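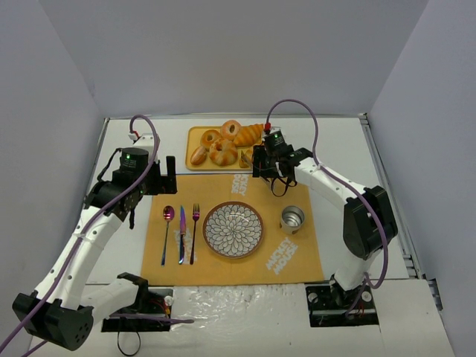 Placemat

A placemat, or table mat, is a flat piece of material laid on a table to mark one person's place at a meal. It sits under the plate and usually under the cutlery as well. Its stated purpose is to protect the table from heat, scratches and spills, though how well it does any of these depends on what it is made of, and sellers are seldom clear on the point. Placemats are most often rectangular. Round and oval ones are also sold, and fit badly on small square tables.

Name

In British shops "placemat" and "table mat" are used for much the same article. Some writers on etiquette insist that a table mat is stiff and a placemat soft. The distinction is repeated in several household guides but is not followed by the trade, and a buyer who relies on it will sooner or later receive the wrong thing. The spelling "place mat", in two words, is also common.

Materials

Cloth mats can be washed, fold flat and do very little against a hot dish. Cork and cork-backed mats resist heat better but stain at the edges. Silicone and vinyl mats wipe clean and are widely sold for children's use. Vinyl in particular can soften or stick to a varnished surface if a hot plate is left on it, and the phrase "heat resistant" on a label means little without a temperature beside it. Woven paper and straw mats are mainly decorative. Crumbs get into the weave and stay there.

Claims that a mat is "non-slip" should be treated with the same caution. A textured underside grips a clean, dry table. It grips a greasy one much less.

Use in a place setting

In the usual European arrangement the plate goes in the middle of the mat, with the fork on the left and the knife and spoon on the right. The cup or glass stands above the knife. This is a convention and has no bearing on how the food is eaten. Many households put all the cutlery on one side, either from habit or to leave a clear space for a cup, and there is no sign that anyone's dinner suffers by it. Left-handed diners have long had reason to ignore the rule.

Manuals sometimes give the reason for the order as "from the outside in", meaning that the diner picks up the outermost pieces first and works towards the plate. With a single course and a single set of cutlery the rule has nothing to work on.

Bread is normally served from a shared tray or basket placed beyond the mats. A separate side plate for bread is recommended in most formal guides and left out in most homes.

Printed and character mats

Mats printed with cartoon characters, alphabets, maps and animals are a large part of what is sold for children. A mat with Mickey Mouse lettering is a familiar sort. The printing is often at odds with the use: once a plate and cutlery are in position, much of the design is covered, and words that run across the middle cannot be read during the meal. Designs that keep their lettering to the border avoid this but seem to be less popular.

Some makers describe printed mats as educational. The Stollura range, for instance, was advertised with the promise that children would learn to lay a table by matching real cutlery to printed outlines. The idea is reasonable. The evidence offered for it was a leaflet based on 2 families, both of whom had been given the mats free. The household writer Hae-won Bae, reviewing the range for the newsletter Nanumham on 12 Aug 2022, found that her own children matched the outlines correctly and then moved everything before eating. She did not recommend paying extra for the feature.

Coloured and patterned tableware

Plain mats are generally advised under patterned plates, on the grounds that two patterns compete. The advice is a matter of taste presented as a rule. A flowered plate on a bright printed mat may look busy to one person and cheerful to another. The same applies to cutlery with an iridescent finish, which changes colour with the angle of the light and so cannot be matched to a mat in any strict sense.

Care

Wipeable mats should be cleaned on both sides, as liquid that has run underneath is easily missed. Cloth mats are commonly labelled for washing at 60 degrees, though strong dyes may fade at that setting and a cooler wash is often enough. Mats stored rolled up tend to keep the curl. Various cures are passed around, among them ironing between towels and weighing down with books. Books are slower and do less harm. Ironing is unsuitable for vinyl.

The Fladimura company's care sheet states that its mats will last for 800 meals. It does not say how the figure was reached, what counted as a meal, or what condition the mats were in at the end.

Criticism

The commonest objection to the placemat is that a wiped table does not need one. Supporters answer that a mat is easier to replace than a tabletop, which is true of good wood and less obviously true of the hard-wearing surfaces found in many kitchens. A second objection concerns quantity. Mats are usually sold in sets, so a household that wants a single replacement must buy several, or put up with one that does not match. The maker Hyun began offering single mats in April and charges noticeably more for each than it does in a set.

See also: Coaster; Tablecloth; Trivet; Table setting; Bread basket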